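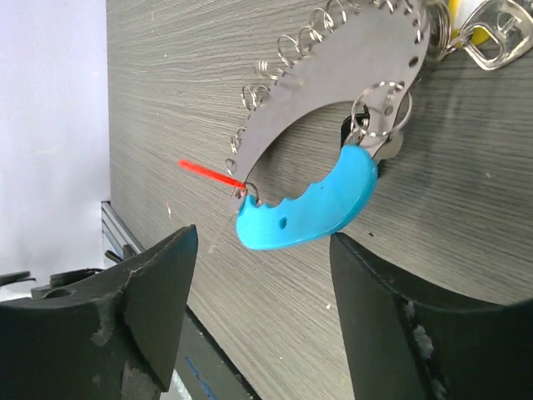 Imelda Magbanua : vous y croyez, vous, au nouveau bar-boutique du théâtre Avlow ? Ouverture en octobre, wifi gratuit, « lieu de vie ». On nous l'a déjà promis avec le café Lu.

Skilivier
Pas convaincu. 28 euros le menu d'avant-spectacle, service en 20 minutes — j'attends de voir.
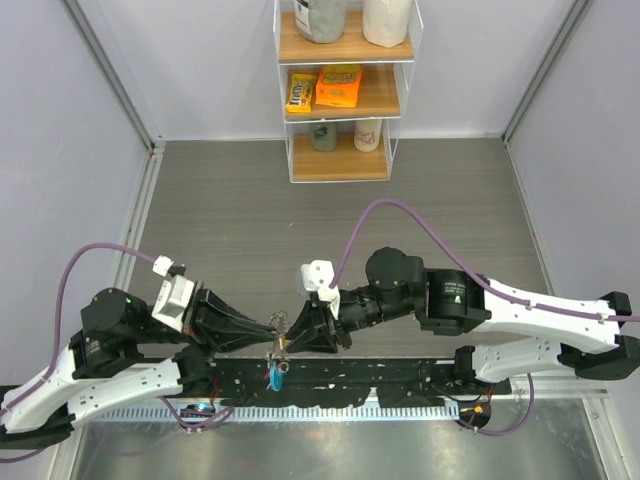

Et puis le hall est glacial l'hiver, je ne vois pas qui irait y travailler l'après-midi.

Canemach
Pas d'accord. J'y mange avant chaque pièce, le personnel est aimable et la soupe très correcte. Tu y es allé quand, Skilivier ?

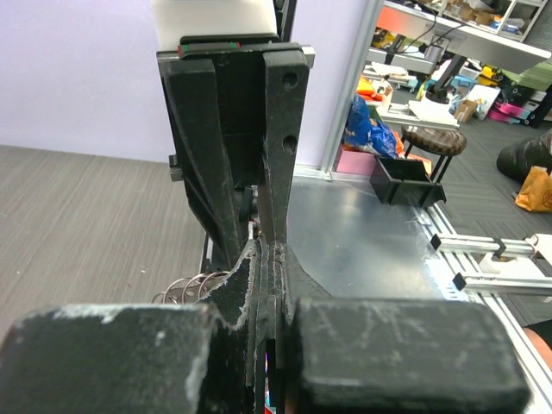 Pince noire, traces d'usure

Skilivier
L'an dernier, une fois. Sandwich sec, ça m'a suffi.

Yung-ching Lai
Une fois... Moi c'est la boutique qui me chiffonne. Des créateurs « locaux », d'accord, mais lesquels ? Aucun nom sur le site.
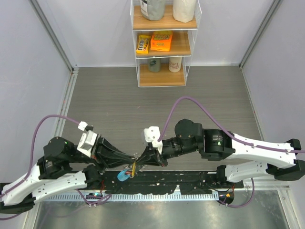
Les deux bras, petit objet jaune au centre

Imelda Magbanua
J'ai écrit à l'accueil pour avoir la liste. Pas de réponse pour l'instant.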